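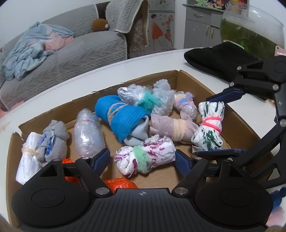
图片来源:Hadgu 课程资料组

站内搜索 请输入关键词 搜索

劳动与自动化导论 第七讲讲义
手上的夹爪:软东西的分拣,以及它给岗位带来的变化

2019年12月31日 文/Hadgu 课程资料组

上一讲讲的是焊接和码垛,有同学课后跟我说,听完觉得工厂里的事情早就定型了,机器做重的,人做细的,没什么可聊的。这一讲我特别想讲,因为它正好把这个印象打散!软的、小的、形状不固定的东西,是自动化里非常有意思的一块,而且在这一块里,人的位置变得很快,也很具体,快到写教材的人根本跟不上。

一、先说案例

本讲用的案例来自 Plavside,一家做小件纺织品整理和配套包装的单位,全部员工175人。袜子、小包布料、用绒圈或者皮筋扎起来的小捆,都在他们的业务里。这类东西有一个共同的麻烦:没有两件是一样的。同样一双袜子,今天卷得紧,明天卷得松,白边露在外面还是塞在里面,抓的位置就不同。一捆透明薄膜会反光,一团毛绒布一捏就变形,硬纸箱里的东西互相挤着,想取中间那件,旁边的也跟着动。

几年前的做法大家能想到:传送带、吸盘、固定工位,遇到抓不住的就由人来补。员工给这些抓不住的货起了个名字,叫"剩饭"。补剩饭的人站在线尾,节奏由机器定,累,而且很难说清自己在做什么工作。

后来 Plavside 参加了 Cenholm 项目。项目的思路是让人拿着夹爪,把动作做给机器学。夹爪在人手里,开合由人控制,末端有两片指垫,人用它去夹、提、挪、放。这样录下来的动作,本来就是通过两片指垫完成的,机器将来也用两片指垫去做,中间少了一层翻译。这一点我每次讲都觉得漂亮。过去要让机械臂学一个动作,往往得有人拿着示教器一个点一个点地教;现在一个会收拾袜子的人,练一练就能上手教。

二、手持夹爪的工作长什么样

请大家先把"机器人车间"的画面放一放。这种活需要的东西很少:一张桌子,一个敞口的浅纸箱或纸盘,一堆要整理的小件,一到两把夹爪。工作可以在车间做,也可以在一间有沙发、有冰箱的屋子里做。桌子后面是什么,对操作者来说没那么要紧,对机器学习反倒有好处,背景越杂,学出来的东西越不娇气。

操作者要做的动作,拆开来看大致有这么几段:

看。先决定拿哪一件。新手喜欢从最显眼的开始,老手会先看哪几件是贴在一起的。

靠近。夹爪张开到比物件稍宽,从空的一侧进去。箱壁高的那边要绕,低的那边可以直接越过去。

夹。软的东西要夹得比想象的深一点。扎了带子的小捆,夹在带子旁边和夹在带子上,手感完全两样,带子上稳,但容易把带子带松。

放。很多人觉得放最简单,其实放是最见功夫的。松得太快,卷好的袜子会滚;松得太慢,绒面会挂在指垫上。

两把夹爪一起用的时候,还要多一件事:分工。一把扶着,一把去取,或者两把各管一边。我们平时叠衣服从来不想左手在干什么,拿上夹爪以后才发现左手一直在干活。课堂上每次试做,都有同学在这一步笑出来,因为突然不会用自己的手了。(这种笨拙值得记下来,后面讲"默会知识"时要用。)

三、岗位变了什么

Plavside 原来的线尾岗位叫"补拣员"。Cenholm 项目开始之后,其中一部分人转去做"示范员",就是拿夹爪的人。岗位名称一换,下面这些东西也跟着动了。

工作的对象变了。补拣员处理的是货,做完一件就少一件。示范员处理的是动作,货可以反复倒出来再收回去。第一次接触这份工作的人会觉得荒唐:刚收好,又倒了?有位老员工在访谈里的原话是:"我干了那么久,头一回有人请我把东西弄乱。"我很喜欢这句话,它把两种工作的区别说得比论文清楚。

好坏的标准变了。以前看件数,现在看一段示范能不能用。Plavside 在5月的一轮里收了1160段示范,内部评分满分100分,评的是动作是否连贯、有没有挡住关键部位、有没有多余的碰撞。注意,评分里没有"快"这一项。习惯计件的员工一开始非常不适应,手比谁都快,分数却上不去。车间里最快的几个人反而要重新学着慢下来,心里别扭,这是真实的情绪,管理者如果装作看不见,项目多半推不下去。

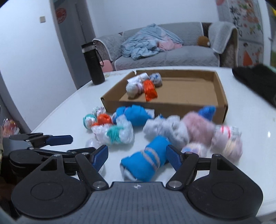 失误的意思也变了。补拣的时候掉一件就是差错,要捡起来,要记录。示范的时候掉了一件,只要后面有一段干净的补救动作,这一段常常比一次成功的还有价值,机器正需要知道掉了以后怎么办。所以示范员培训里有一条写得很直白:掉了不要停,不要看旁边的人,继续做。听上去容易,做起来很难。多年养成的"出错先抬头看组长"的习惯,身体记得比脑子牢。

身体的负担换了地方。站一整班的腿疼少了,手腕和虎口的酸多了。夹爪举在手里,时间一长,前臂先抗议。Plavside 后来把示范排成短段,段与段之间换手、换人、换货。换货这一条是员工自己提出来的:连续夹同一种袜子,人会走神;箱子里混着布卷、薄膜包、毛绒小捆,反而不容易累。管理层原先担心混货会拉低评分,试过之后就把它写进了排班办法。

四、谁的知识被用上了

这一节是全讲的重点,请大家慢一点读。

工业社会学里有个老话题:机器把工人的手艺拿走以后,工人还剩什么。用在这个案例上,答案没有那么整齐。一方面,示范员的动作确实被录下来,变成了别人可以使用的东西,这一点必须正视。另一方面,录的过程让一批从来没有被当成技术的经验第一次有了名字。比如"先挪邻居再取中间",比如"绒的走慢、滑的走深",这些话现在写在 Plavside 的培训单上,出处是线尾的补拣员。以前没有任何一份文件记过它们。

我个人对此是兴奋的。一个人收拾袜子收拾得好,过去只能换来一句"手脚利索",现在工程师要拿着本子坐到她旁边问:你刚才为什么从左边进去?她有时候答得出来,有时候答不出来,答不出来的那部分就是我们说的默会知识。两边一起看回放,一起琢磨,这种场面放在以前的车间里很少见。

兴奋归兴奋,账要算。示范员的报酬应该按时间、按段数,还是按后续使用来定?Plavside 目前按班次付,另加技能津贴。Plomosholm 的一家同行按合格段数付,结果大家都挑好夹的东西夹,难夹的薄膜包留在箱底,数据偏得厉害。付钱的办法会直接改变桌面上发生的事情,学管理的同学请把这一条划下来。

还有去留问题。项目启动前的内部问卷收回73份,写得最多的一句话是"教会了它,我去哪儿"。Plavside 的处理方式是提前把去向写进协议:示范员、质检、设备看护、换型准备,四条路,员工可以先试再选。协议是不是够用,课堂上可以吵一吵,我自己觉得"换型准备"这条写得太虚。但它有一个优点,写在动手之前。很多单位是机器装好了才想起来谈人的事,那时候信任已经花光了。

五、容易混淆的几个说法

手持夹爪与机械臂。前者没有手臂,手臂是人的。看到夹爪就说"机器人在干活",在作业里要扣分。

示范与遥控。遥控是人隔着一段距离操纵机器;拿着夹爪示范时,人就在桌边,机器甚至可以不在场。

自动化程度与用人数量。两者有关系,但中间隔着产品种类、订单波动、付酬方式好几层。只报一个比例的文章,请多问一句它算的是哪一段工序。

熟练与可教。动作熟练的人不一定教得好。Plavside 评分靠前的示范员里,有来线尾时间不长的新人,手慢,但每一步都做得开,看得清楚。

六、课堂试做与作业

试做两人一组。每组一个浅纸盘、一袋卷好的袜子、两把夹爪。先徒手把袜子收进盘里,再用夹爪收一遍,同伴在旁边只记一件事:操作者在哪里犹豫了。然后互换。夹爪的指垫请勿用湿手碰,用完张开放在桌上,别扣着放,铰链处容易夹到袜口的线。

作业写一份岗位变化记录,对象是你身边任何一份带手上动作的工作,食堂打包、图书上架、洗衣房叠毛巾都行。先去看,再跟做事的人聊,最后写如果有人请他们把动作做给机器学,他们会先教哪一个动作,会把哪一个动作留到最后。往届交上来的作业里,写得最好的几份都在"留到最后"那一段花了大力气。篇幅不限,手画的桌面草图很欢迎,画得丑没关系!

下一讲接着讲 Cenholm 项目里质检岗位的调整,请提前看第二节的动作分段,课上会直接用到。带护腕的同学可以带上,下次试做时间比这次长。

联系课程资料组 | 版权归 Hadgu 课程资料组所有 | 返回顶部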